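How to Pack Up a Kitchen Without Losing Your Mind (or Your Plates)

I have moved five times since college, and the kitchen has been the worst room every single time. Bedrooms are soft. Books are heavy but they don't shatter. The kitchen is all odd shapes and sharp corners and things that cost more to replace than you remember paying for them. My last move was in November, from a second-floor walk-up on Amberg Street to the little house we're in now, and it's the first one where I unpacked every dish in one piece. So I'm writing down how I did it while I still remember!

What you'll need

Small boxes, and I do mean small. I used 20 for a kitchen that isn't very big. A ream of plain newsprint packing paper (I bought a 100-sheet bundle and ran out, so get two). Good tape, a fat marker, a few old towels, and zip bags in a couple of sizes. If you can get your hands on a dish box, the thick double-wall kind, grab one for your heaviest stuff. I got mine from Jarkell, the moving supply place out by the highway, and they take them back if they're clean.

Start with the food

I know, you want to get going on the dishes. Start with the pantry anyway, a few weeks out if you can. Pull everything onto the counter and sort it into three groups: eat it, move it, give it away. We ate some very strange dinners in the last two weeks (chickpeas and egg noodles, anyone?) but it saved me hauling four half-empty bags of rice down a flight of stairs.

Anything in a bottle that's been opened gets plastic wrap under the cap. Take the cap off, lay a square of wrap over the mouth, screw the cap back down. Then stand the bottles up in a box lined with a trash bag. I skipped the bag one year and a bottle of soy sauce soaked into a box of cookbooks. I can still smell it in the one about soups.

Spices can stay in their rack if the rack has a lid or a door. Mine doesn't, so I wrapped the whole thing round and round in plastic wrap, jars and all, and carried it like a baby in the front seat.

Then the stuff you never use

Go through the cabinets from the top down. The top shelves are where the fondue pot lives, and the cake stand, and that pasta roller. These go first and they can go weeks early. While you're up there on the stool, ask yourself whether you really want to pay to move each thing. I gave away an ice cream maker, a bread machine and a set of nine tiny dessert forks that had been following me from apartment to apartment.

If you still have the original boxes for appliances, use them. I had the one for my Zimier stand mixer, with the foam and everything, and I was so smug about it. For the rest, take off any part that comes off, wrap those parts in a towel, and tape the cord to itself and not to the machine (tape left on plastic for a week makes a gummy mess). Put the blades from the blender and food processor in a small box of their own with SHARP written on every side.

Pots, pans and lids

Pots nest, so let them. Big one on the outside, a sheet of paper, the next one in, another sheet, and so on. Nonstick pans really do need the paper, or you'll scratch them. Glass lids I wrap one by one and stand on edge along the side of the box. Wooden spoons and spatulas fill the gaps nicely.

Cast iron goes at the bottom of a small box, by itself or with dish towels on top. Please don't put anything breakable in with it, ever.

Knives

Lay each knife on a folded dish towel, roll it up, and put a rubber band around each end. If you have cardboard to spare, fold a strip over the blade and tape it first. Label the box, and tell whoever's helping you which box it is. Mine went in the car with me.

Glasses and mugs

Stuff the inside of each glass with crumpled paper before you wrap the outside. Then lay the glass on the corner of a sheet, roll it, tuck the sides in as you go, and finish the roll. Stemware gets an extra strip around the stem before the big sheet. Glasses travel upright, rim down or rim up, I've done both and never seen a difference, but they don't go on their sides. Mugs are tougher than they look, though the handles aren't, so wrap the handle first with its own little twist of paper.

Put a thick layer of crumpled paper in the bottom of the box, and another on top before you close it. Give the box a gentle shake. If you hear clinking, open it up and add more paper.

Plates 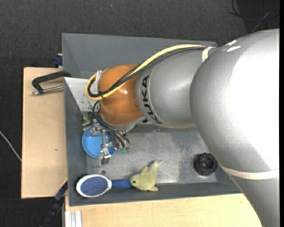

Plates go on edge, and that's the one thing I'd shout from the roof if I could. I packed them flat in a stack for years, and every pothole pushed the whole weight of the pile down onto the one at the bottom. Clear yourself a work surface first, then pick the container, which doesn't have to be a cardboard box if you have something stiffer around. A gray metal bin on a table, like the one in the photo with the light blue plate near its left wall, would hold its shape much better than a soft old carton, though you'd want to line it really well on the bottom and all four sides. Wrap each plate in its own sheet, bundle them in groups of four with another couple of sheets around the outside, and stand the bundles up like records. Fill the space at the end of the row with a rolled towel so nothing can tip over.

Bowls can nest in twos or threes with paper between them, and then they go on edge too if they're shallow enough. Serving platters get bubble wrap if you have it. I had one big oval platter from Kerekes, a pottery shop near my old job, that wouldn't fit in anything, so I sandwiched it between two couch cushions and taped the cushions together. It worked!

Save one box for last

Pack a first-night box and keep it open until the very end. Mine had:

Two plates, two bowls, two mugs
Forks, spoons, one decent knife
A small pot and a frying pan
Dish soap, a sponge, a towel
Coffee and the thing you make coffee with
A can opener
Paper towels and trash bags
Box cutter

Add whatever you eat for breakfast. We got to the new place at 9 at night and I was so glad I could just open one box, make toast in a frying pan with butter, and leave everything else until morning.

Labeling

Write on the sides of the box and not just the top, since the tops disappear the second you start stacking. I put the room, what's inside, and where it should go in the new kitchen if I know (KITCHEN — GLASSES — LEFT OF SINK). It sounds fussy, but my brother-in-law unloaded half the truck while I was off signing papers and every box was where I wanted it when I got back.

Unpacking

Wash the shelves before anything goes on them. Then unpack the things you use every day, live with them for a few days, and move them around before you fill in the rest. I had my mugs over the stove for all of three mornings before I got tired of reaching across the kettle.

Flatten the newsprint as you go and keep a pile of it. I used mine under the paint trays when we did the hallway, and there's still a stack in the garage if anybody local wants it.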